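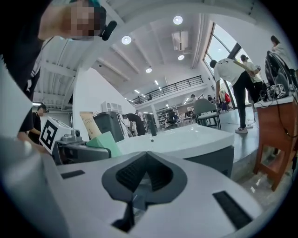
FAQ – Tournoi de cricket indoor de Bustberg

Publié le 16/10/19 par la rédaction Mikisport
Temps de lecture : 3 min

On reçoit toujours les mêmes questions depuis septembre, donc réponses en vrac. Page mise à jour quand on a le temps.

C'est quoi le format ?
Matchs à six contre six, 12 overs par équipe. Chaque joueur lance deux overs, gardien compris. Poules puis demi-finales puis finale. Pas de match pour la troisième place cette année.

Où ça se joue ?
Salle Magalhães, à Bustberg. Entrée côté parking, pas par la piscine (la porte est fermée le matin). Deux terrains avec filets. Les échauffements se font dans le couloir du fond, balles molles uniquement.

Comment on inscrit une équipe ?
Formulaire papier au guichet ou par mail. Six noms minimum, neuf maximum. Un joueur ne peut figurer que sur une seule feuille, même comme remplaçant. Les feuilles incomplètes restent en attente, on ne relance pas.

Combien ça coûte ?
310 euros par équipe, balles et arbitres inclus. Battes non fournies. Règlement avant le tirage au sort, sinon la place passe au suivant sur la liste.

Il reste des places ?
Tableau limité à 32 équipes. Complet chez les hommes. En mixte, encore un peu de marge au moment où on écrit, voir avec le guichet.

Quelle balle ?
Balle indoor, cuir souple, jaune. Pas de balle de tennis scotchée, même en poule. Les arbitres en ont une de rechange par terrain.

Comment on compte les points sur les filets ?
Filet latéral : 1 run. Filet du fond au rebond : 4. Filet du fond direct : 6. Les runs courus s'ajoutent au point du filet latéral, pas aux 4 ni aux 6. Une balle rattrapée après le filet latéral = éliminé. Après le filet du fond, non.

Et un batteur éliminé, il sort ?
Non. L'équipe perd 5 runs et la paire continue jusqu'à la fin de ses quatre overs. Oui, on peut finir en négatif, c'est arrivé à Nurkgate l'an dernier en poule B.

Égalité en poule, on fait quoi ?
D'abord la confrontation directe, ensuite la différence de runs. Si toujours égalité, un over chacun. En demi-finale et en finale, direct à l'over suplémentaire.

Chaussures ?
Semelles claires, non marquantes. Pas de crampons, même en caoutchouc. Contrôle à l'entrée du terrain.

Le casque est obligatoire ?
Pour les moins de 18 ans oui, à la batte et au poste de gardien. Adultes : conseillé. Gants obligatoires pour tout le monde à la batte.

Y a-t-il du public ?
Oui, entrée gratuite. 427 sièges, pas de réservation. L'édition précédente a fait 3 864 entrées sur l'ensemble du tournoi, donc pour la finale venez tôt.

On peut manger sur place ?
Buvette à l'étage, fermée pendant les demi-finales. Pas de nourriture au bord des terrains.

Je me suis désisté, je suis remboursé ?
Avant le tirage, en entier. Après, moitié seulement si une autre équipe prend la place. Le jour même, rien.

Les résultats sont où ?
Affichés en salle après chaque tour, puis en ligne le soir, en principe. Si une erreur de score vous saute au yeux, signalez-la à la table avant le match suivant, après c'est figé.

À lire aussi
- Nurkgate : le calendrier de la saison d'hiver
- Choisir une batte pour l'indoor, le guide Mikisport
- Salle Magalhães : accès et horaires
- Arbitrer son premier match
- Bustberg, retour sur la finale mixte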